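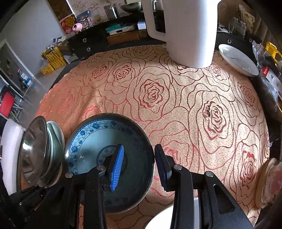 Blue-and-white bowl on the rose tablecloth

Call for participants: What Did You Eat When You Were Poorly?

Skitia is making a book and a set of sound recordings about the food people give each other when someone is ill, and we would love you to be part of it. Rice porridge, chicken soup, dry toast cut into fingers, flat lemonade, a baked apple, something bitter out of a brown bottle followed by a spoonful of honey. If somebody once brought it to your bed on a tray, we want to hear about it.

The idea came from a long conversation between Hsin-yi Pan and Tudur Sayce while they were both off work with the same rotten cold. Hsin-yi wanted congee with ginger and nothing else. Tudur wanted bread soaked in hot milk with pepper on top, which is what his nan made, and he couldn't believe that Hsin-yi had never heard of it. They swapped recipes by text for a week and by the end of it they had a list of people they wanted to ask. That list is now far too long for two people's friends and relations, so we're opening it up to everybody in and near Trolmont.

Who we're looking for

Anyone aged 16 or over who has a sickbed food to talk about. You might have been the one in bed or the one at the stove. You don't need to be a good cook! Some of the best stories so far are about tins. We'd be especially glad to hear from people who have worked as nurses, carers, school cooks or hospital caterers, and from people who learned a dish in one country and had to work out how to make it in another, with whatever the shops had.

You can take part in any language. Chun-hung Shih is looking after interviews in Mandarin and Taiwanese, Tharushi Amarasinghe in Sinhala, and Tudur in Welsh. For other languages tell us what you speak and we'll look for an interpreter, or bring along a relative who can help.

What you would do

First, a recorded chat with one of us, at your home or at the Skitia rooms, whichever you like better. It usually goes on for as long as the tea does. We'll ask what the food was, who made it, what the room was like, whether it helped, and whether you've ever made it for anyone else. There's no list of questions to prepare for.

Second, the recipe. Write it down in up to 200 words, or tell it to us and we'll write it down for you. Please leave in the vague bits. If your aunt measured by the handful then that's what we want to print.

Third, if you fancy it, come and cook. We're holding a run of small tasting afternoons in April where people make their dish for the others in the group, sitting round a table and passing bowls about. This part is completely optional and you can come along to eat without cooking.

What you'll get

Everyone who records an interview receives a £30 thank-you payment, plus bus fares and the cost of ingredients if you cook. You'll get a copy of your own recording to keep, and a copy of the finished book. Jurora are printing 600 of these. Participants' copies come out of that first, then 200 go free to waiting rooms, libraries and school kitchens, and the rest will be sold to cover the printing.

You'll see your pages before they go to print and can change or withdraw anything up to that point. You can also use a different name, or just a first name. Illness can be a tender subject, and plenty of these stories are about people who have died, so we go at your pace and stop whenever you want to stop.

Recipes still missing

We have a lovely lot of soups. We're short of puddings, drinks, anything for a sore throat, food for small children with chickenpox, food for after an operation, and the first proper meal after days of not wanting any. Barley water would make Tharushi very happy. So would any kind of broth that takes all day.
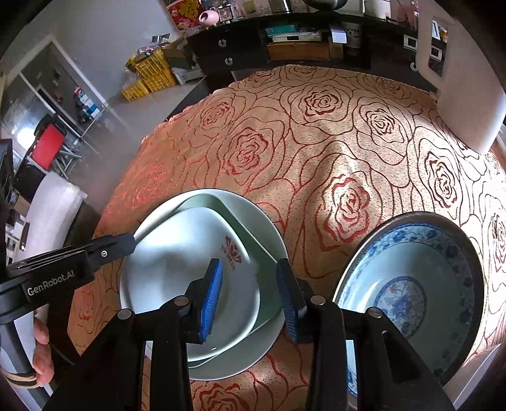

Access

The Skitia rooms are on the ground floor, with a step-free entrance from the Sandhu building car park and an accessible toilet beside the kitchen. Dogs that help their owners are welcome. Tell us about allergies when you get in touch and again on the day, please, as the menu at the tastings changes depending on who turns up.

How to take part

Send us a few lines, or a voice message if typing is a nuisance, with your name, the dish and the best way to reach you. Write to Yung-ching Yu at Skitia, or leave a note for her at the Trolmont library desk. We're taking names until the end of January 2022 and will reply to everyone, including those we can't fit in this time round.

If you're not sure whether yours counts, send it anyway. Plain toast counts.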